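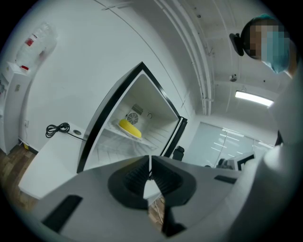 宮崎和恵さんは、引っ越しのたびに小型冷蔵庫の処分方法を調べ直してきたが、窓口によって案内が違い、結局は次の住まいまで運ぶことになったと話し、どこに電話をすればよいかを一か所にまとめてほしいと求めた。

ジョスビル市は2021年11月21日、市民会館小ホールで家庭用小型冷蔵庫の使用と引き渡しに関する住民説明会を開き、来年3月から市内全域で新たな受付制度を始める方針を明らかにした。単身者向け住宅や学生寮、事務所の休憩室などで使われている小型の冷蔵庫について、相談、点検、引き取りの受付を一つの窓口に統合する。冒頭の宮崎さんの発言は、説明会後半の意見交換で出されたものである。

市環境部によると、現在、不要になった冷蔵庫の相談先は、購入した販売店、買い替え先の販売店、市の資源循環課、許可を受けた収集運搬業者に分かれている。大型の冷蔵庫は買い替えと同時に販売店が引き取る例が多い。一方、小型のものは知人から譲り受けた、前の入居者が残していった、中古品として購入したなど、入手の経緯がまちまちで、引き取りを頼む販売店が見つからないという相談が続いていた。

市は制度の検討に先立ち、単身世帯の多い地区を中心に1,774世帯へ調査票を送り、413世帯から回答を得た。調査票では、冷蔵庫の大きさと設置場所、入手の方法、使い始めた時期、処分を考えたことがあるか、考えた場合にどこへ相談したかを尋ねた。自由記述欄には、受付の電話がつながる時間が短い、階段のある建物から一人で下ろせない、型番の表示が読み取れず申し込みの途中であきらめた、といった記述があった。

市環境部は、回答した世帯の割合が限られていることから、調査結果を市全体の傾向として扱うことは避け、制度設計の参考資料として用いると説明した。集計表は資源循環課の窓口で閲覧できる。自由記述については、個人や建物が特定される部分を除いたうえで、年度内に市の広報資料に収録する予定である。

新制度の名称は「エカチ」とする。利用者は電話、窓口、郵送のいずれかで申し込み、担当職員が冷蔵庫の状態と設置場所を聞き取ったうえで、継続使用のための点検、再使用を前提とした引き渡し、資源としての引き取りの三つの区分に振り分ける。区分は申込者の希望を基本とするが、電源コードの損傷や冷媒漏れの疑いがある場合は、再使用の区分には入れない。

点検の区分では、委託を受けた事業者が訪問し、扉の閉まり具合、扉のゴムパッキンの状態、背面の放熱部のほこり、電源プラグの変色、庫内の排水口の詰まりを確認する。修理が必要と判断された場合は、費用の見積もりを書面で示し、申込者が同意した後に作業に入る。同意しない場合でも点検の記録は申込者に渡される。

再使用の区分に入った冷蔵庫は、ロリブデール地区の資源センターに運ばれ、清掃と通電試験を経て、希望する世帯に引き渡される。引き渡しの対象は市内に住所を持つ世帯で、学生寮や社員寮に住む人は、管理者の承諾書を添えて申し込む。通電試験の期間中に庫内の温度が定めた範囲に収まらなかったものは、資源としての引き取りに回る。

資源としての引き取りでは、法令に基づく再商品化の料金と、市が定める運搬料金が申込者の負担となる。市は運搬料金について、階段のみの建物に対する加算を設けない方向で調整している。具体的な額は、関係する規則の改正案とともに公表する。

市はすでにロリブデール地区で試験的な受付を行っている。期間中に引き取った小型冷蔵庫は42台で、このうち13台が再使用の区分に入った。試験受付では、申し込みから訪問までの日程調整に時間がかかる例があり、特に月末の引っ越しと重なった申し込みでは、退去日までに訪問できなかったものがあった。市はこれを受け、退去日の決まっている申し込みを先に割り当てる欄を受付票に加えた。

試験受付の運搬と点検は、市内のスプロギス社が受託した。同社の担当者は説明会で、訪問前に済ませてほしい準備として、中の食品を出すこと、製氷皿の水を捨てること、前日のうちに電源を切って霜を溶かすことを挙げた。霜が厚く付いたまま運ぶと、溶けた水が共用廊下や車両の荷台に流れるという。霜を刃物や金属のへらで削る行為は、内壁の裏にある冷媒の管を傷つけるおそれがあるため行わないよう呼びかけた。

保管中の扉の扱いについても説明があった。使わなくなった冷蔵庫を屋内に置いておく場合は、庫内を乾かしてから保管する。扉を閉め切ると、残った水分によってにおいやかびが生じやすい。小さな子どもが出入りする場所では、中に入り込む事故を防ぐため、扉を外すか、子どもの手の届かない部屋に移すことが求められる。屋外や共用廊下での保管は、避難の妨げになるため認められない。

使用中の冷蔵庫に関しては、市消費生活課が資料を配布した。資料は、壁との間に取扱説明書で定められた隙間を空けること、天板に電子レンジなどを載せる場合は耐熱と耐荷重の表示を確かめること、延長コードを何本もつないで使わないことなどを記している。設置場所は直射日光や暖房器具の近くを避け、床が水平で、扉が十分に開く場所を選ぶよう勧めている。

また、小型の機種には冷凍室のないものや、庫内を冷やす力が弱いものがあるとして、保存する食品に応じて機種を選ぶよう促した。生の肉や魚を置く場合は、庫内用の温度計で温度を確かめる。扉の近くは開け閉めの影響を受けやすく、牛乳や調理済みの食品は奥に置くほうが適している。詰め込みすぎると冷気が回りにくくなることにも注意が必要だとしている。

意見交換では、宮崎さんのほかにも参加者から質問が相次いだ。集合住宅を管理する参加者からは、退去した入居者が残していった冷蔵庫を管理者の名義で申し込めるかとの質問があった。市側は、所有権の扱いが賃貸借契約の内容によって異なることから、管理者が処分の権限を持つことを示す書類を求める考えを示した。書類の様式は定めておらず、年内に不動産関係の団体から意見を聞く。

夜間に働いている参加者からは、平日の日中に電話をかけることが難しいとの声が出た。市は、電話の受付時間を週のうち一日に限って夜まで延ばす案を検討していると答えた。インターネットからの申し込みについては、開始時点では導入せず、受付票の記入例を市のホームページに載せ、印刷して郵送できるようにする。

型番が読み取れない冷蔵庫の扱いについても質問があった。市の説明では、型番が分からない場合でも申し込みはできる。庫内の容積が料金の区分に関わるため、訪問した担当者が外寸を測り、その場で区分を決める。製造者が分からない場合は、指定法人の区分を適用する。申込者は、扉の内側や背面に表示の貼られた跡がないかを事前に見ておけばよく、本体を傾けたり裏返したりする必要はない。

ロリブデール地区の参加者からは、資源センターの近くで運搬車両が増えることへの懸念が示された。市は、搬入の時間帯を通学時間と重ならないように設定し、車両は南側の門から出入りさせると説明した。試験受付の期間中に寄せられた騒音に関する意見については、通電試験を行う部屋を建物の内側に移すことで対応したとしている。

このほか、再使用品を受け取った後に故障した場合の扱いを尋ねる意見があった。市は、引き渡しの日から一定の期間内に冷えなくなったものは無償で引き取り、代わりの品がある場合には交換に応じる方針を示した。代わりの品がない場合の扱いは決まっていない。長期の保証を付けることは、部品の供給が終わった機種が含まれるため難しいとした。

宮崎さんの求めた窓口の一本化について、市環境部は、新制度の電話番号を各支所、販売店、不動産業者に配る案内に同じ書式で記載すると回答した。これまで窓口ごとに作られていた案内は、在庫がなくなり次第、順次差し替える。販売店での引き取りが義務となる買い替えなどの場合も、まず新しい窓口で聞き取りを行い、該当する販売店の連絡先を伝える。

これに対し宮崎さんは、案内を日本語以外でも用意する予定があるかを重ねて尋ねた。市は、転入者向けの冊子と合わせて翻訳を進めており、どの言語から始めるかは支所での相談の件数を踏まえて決めると答えた。

市は今後、規則の改正案を議会の所管部会に示し、意見公募を行う。運搬料金、電話の受付時間、再使用品の交換期間は、意見公募の資料に案として盛り込む。委託事業者は改めて公募で選定し、試験受付を受託した事業者についても、ほかの応募者と同じ条件で審査する。

制度が始まるまでの間、小型冷蔵庫の処分を希望する世帯は、従来どおり購入した店または買い替え先の店に相談し、店が分からない場合は資源循環課に問い合わせる。ロリブデール地区の試験受付は、制度の開始前日まで続ける。許可を受けていない業者が巡回して回収する例については、後から高額の料金を請求された、運び出した後に空き地へ放置されたとの相談が市に寄せられており、依頼しないよう注意を呼びかけている。

説明会の配布資料と質疑の要旨は、市役所一階の情報公開コーナーおよび各支所で閲覧できる。要旨の郵送を希望する場合は、返信用の封筒に切手を貼り、資源循環課あてに送付する。次回の説明会はロリブデール地区の集会所で開き、日程は市の広報紙に掲載する。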